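Sat 6 June

Second day in Rurorstead, and my knees have opinions about the cobbles! Renata and I took the early tram down to the harbor gardens before the heat set in, and I only had to stop twice on the hill. 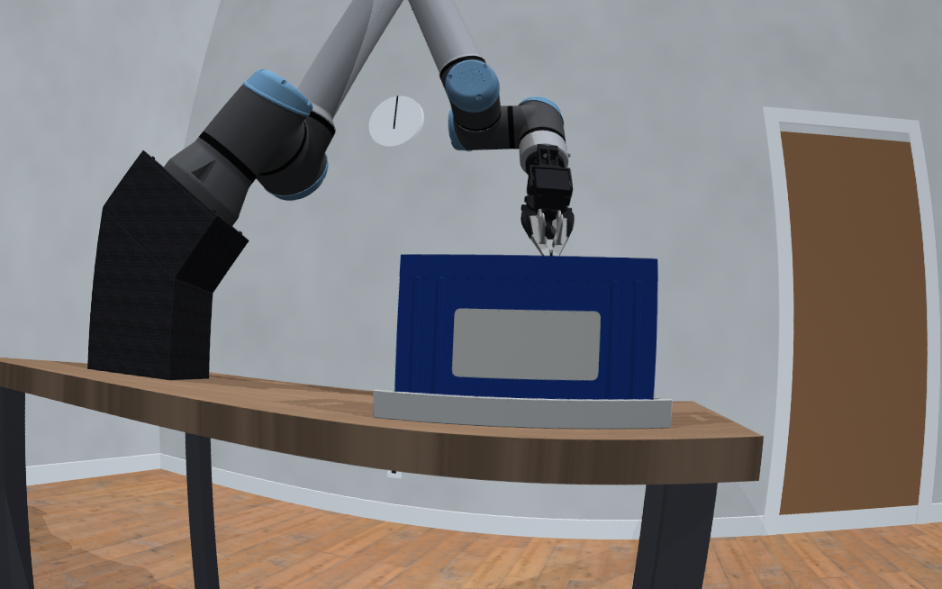

My pills got their own little system this trip (Hortensia's idea, bless her). Mornings go in the side pocket, evenings in a box, dark blue like the one on that wooden table, so I can find it in a messy suitcase. Tomorrow we rest until three, then the ferry.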